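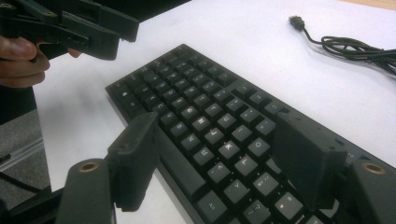 Open day at the Vurkero print works

The Vurkero works opens its doors once a year, in May, and I finally got a place on the morning tour. It prints maps, tide tables, short-run books and a lot of wine labels. The building sits behind the old wool stores, a ten-minute walk from the station. Parking is poor and I'd recommend the train.

We signed in at the front counter and were given earplugs and a visitor sticker. There were 6 of us in the group, and another group went around in the opposite direction. Our guide was Snædís Nørgaard, a finisher there for most of her working life. She asked us to tie back long hair and keep our sleeves away from the rollers.

Prepress

The tour starts upstairs in prepress, where files from customers are checked before anything goes near a plate. Most of the work here is done at a keyboard, black keys on a white desk, and most of it is fixing other people's mistakes. Fonts go missing, photographs come in at the wrong size, and there is never enough bleed on the edges. Kári Stougaard showed us a council brochure that had been sent in with every page set to a slightly different width. He had it sorted in the time it took him to explain it.

He also showed us how a colour page is split into four separations. On a screen it looks simple. On the proof you can see how far the result depends on the paper, and he had the same picture of a harbour printed on three different stocks to make the point. The uncoated one was duller but I preferred it.

The plate room is next door and smells faintly of vinegar. Visitors look in through a window. Plates come out flat, get punched and bent at one end, and go down to the press hall in a rack.

The press hall

Downstairs is what most people come for. The works runs 2 offset presses, the larger one known to the staff as Langlois after the dealer who sold it to them. It was printing walking-track maps when we came through. The sound is a steady clatter, and you feel it through the floor more than you hear it once the earplugs are in.

Svend Hafstein runs the big press. He pulled a sheet from the delivery end, laid it under the lights and let us look at the register marks through a loupe. If the colours are out by a hair you see a thin fringe along the coastlines. He makes small changes at the console and pulls another sheet. The first few hundred sheets of any job are waste, and these are kept for make-ready on the next one or sold for wrapping.

Someone asked about ink. It arrives in tins and cartridges, and special colours are weighed and mixed by hand on a glass slab. There is a book of past recipes going back decades, some of it in pencil.

Finishing and the letterpress corner

The bindery was quieter. Folding, stitching and trimming are all in the one long room, with the guillotine at the far end. It needs two hands on separate buttons before the blade will move. Snædís cut a stack of offcuts into notepads and handed them out – mine has half a tide table on the back.

At the back is a corner the owners have kept for letterpress. Hjalti Østergaard looks after it and prints invitations and certificates there. The type cases are labelled in several different hands. Each of us set our own name in metal type, upside down and left to right, and pulled a card on the proofing press. I got an "n" the wrong way up and had to do it again. Allow extra time for this part if you have kids with you, as they won't want to leave.

Practical notes

The tour is free but you do need to book through the website, and the morning places go first. Closed shoes are compulsory and sandals will get you turned away. The stairs to prepress are steep and there is no lift, though the press hall and bindery are all on the ground floor. Tea, coffee and a sausage sizzle were set up in the loading bay from 11 am. Seconds and misprinted maps were on sale by the gate, cash only, and I came home with a chart of the southern bays that has its title printed twice.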